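FOR IMMEDIATE RELEASE
December

Wanetia Circuit Archive Opens Searchable Index of Methodist Preachers' Memoirs

WANETIA – The Wanetia Circuit Archive has opened a searchable index to its collection of printed and manuscript memoirs of Methodist itinerant preachers. The index covers 2,780 entries and is open to readers without charge, both in the reading room and through the archive's website. It replaces a card file that was closed to additions when the collection moved to its present building.

Each entry gives the preacher's name as printed, known variant spellings, place and date of birth where stated, the circuits traveled in order of appointment, and the year of death. Where a memoir names the person under whose preaching the subject was converted, that name is indexed separately. Readers can search by circuit as well as by surname.

"The memoirs were written to a pattern, and the pattern makes them easy to index and hard to trust," said Valbona Golob, the archive's head of cataloging. "A man is awakened, he doubts, he is received on trial. We recorded what the text says and marked the places where the appointment lists say something else."

The index was built on Evudeck, a catalog system already used by the archive for its hymnals and class tickets. Page scans were read by machine and then corrected by hand. The most frequent errors involved the long s in the older volumes, abbreviated county names, and dates set in small type in the margins. Entries still awaiting a second check carry the status code P. There are 300 of these at the time of opening, nearly all of them from the Cabrera bequest.

The Cabrera bequest consists of seven boxes of letters, plan sheets and obituary notices cut from denominational magazines. Many of the cuttings lack a title or page number. Elba Mansilla, who cataloged the bequest, matched them to their sources by typeface, column width and the advertisements on the reverse. Cuttings that could not be matched are entered under the subject's name with the source field left blank.

Spelling has been kept as found. A preacher who appears as Gwillim in one volume and Gwilliam in another has one entry and two headings. Place names follow the same rule, with the modern form added in brackets.

Women who preached or led classes are included wherever a memoir or obituary exists. Roughly 200 entries fall under this heading. Myfanwy Gwilliam, editor of the Fistau Papers, the archive's series of occasional publications, is preparing a printed list of these with notes on sources.
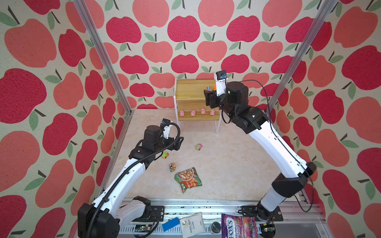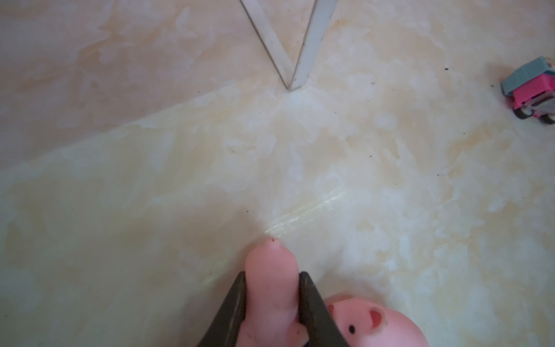
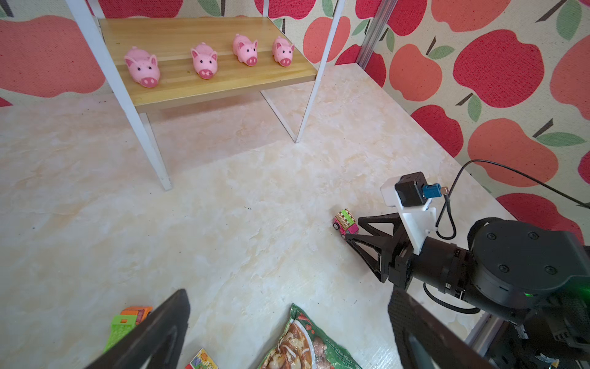

Corrections are invited from family historians and local societies. A correction should quote the entry number, state the proposed reading, and cite a document that can be consulted. Family tradition without a written source will be recorded in the notes field – it will not alter the main entry. Corrections are reviewed by Garnet Chisholm and posted monthly.

The original volumes remain available by appointment. Readers should request items before noon for use the following morning. Manuscript letters may be copied in pencil only, and pages with loose stitching are issued as scans.

Export of search results is limited to plain text and comma-separated files. A guide to the fields and abbreviations used in the index is available at the reading room desk and on the archive's website.

Contact: Maximiliano Leiva, Reader Services, Wanetia Circuit Archive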